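4. Getting two hands to agree on where they are

4.1 What the tracker sees

Most of our trouble in this project came from one place, and it wasn't the policy. We had assumed (I had assumed, I should say, and the others were too polite to argue) that if each handheld gripper could work out its own path from its own wide-angle camera, then the path of one hand relative to the other would simply drop out by subtraction. On paper it does. In practice each tracker builds its own little map, each map has its own idea of where the origin sits, and the two drift apart at their own pace. For a one-handed pick you'd never notice. For passing a bottle from one hand to the other you notice straight away, because the fingers close on thin air.

Our software, which we call Hedo, therefore runs the two trackers against a shared map. We first walk one gripper slowly round the room to build it, and then both hands localise against that map for the rest of the session. The base tracker is Plasura, which we use mostly as it comes, apart from a patch to its relocaliser that I'll get to in 4.2.

What makes this work at all is that the lens takes in far more than the table. Figure 3 is typical of the views we get with both hands near the work surface. The opening between the fingers takes up a small part of it, and nearly everything the tracker can hang on to is up and behind: the ribs and beams of the ceiling, the light fixtures, the cabinet along the back wall. The large roller shade fills a lot of the left side and gives us next to nothing, as plain surfaces do. The other gripper, with the operator's hand strapped into it, is a different sort of problem. It has plenty of nice crisp corners, and every one of them is a lie as far as the map is concerned, as they move with the arm.
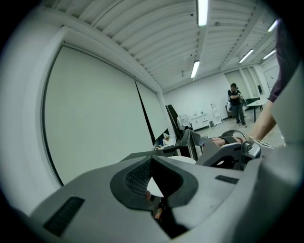
Figure 3. View from one handheld gripper, with the second gripper and the operator's forearm to the right of centre.

4.2 Masking and relocalising

We use two masks. The first is fixed and covers the gripper's own shell, which always sits in the same part of the view. We drew it by hand once per device and haven't touched it since. The second changes with every frame: we project a rough hull of the other gripper and the forearm behind it, using the last agreed pose of both hands, and throw away any features that land inside. It's a bit circular, I know - you need the relative pose to build the mask that helps you get the relative pose. Provided the hull is padded generously it settles down well enough, and when it doesn't, we fall back on a short list of ordinary outlier checks.

People walking about in the background get no mask of their own. I spent a good while on a person detector before Undby, our replay tool, showed me that the outlier checks were already throwing out almost everything it caught. Out it came, and the whole thing got faster.

The patch to Plasura deals with lost tracks. As shipped, it relocalises one camera at a time, and repeated ceiling ribs can fool it into snapping one rib over. We keep up to 8 candidate poses per hand, score them in pairs, and reject any pair that puts the hands further apart than a person could reach. It's a crude test, but it gets rid of most of the bad snaps. The search stops after 1000 iterations, and if there's still no winner we mark the stretch as unusable and leave it out of training. Pawłowska, our older single-hand pipeline, used to fill such gaps by interpolation, and I'd advise against copying that for anything with a handover in it.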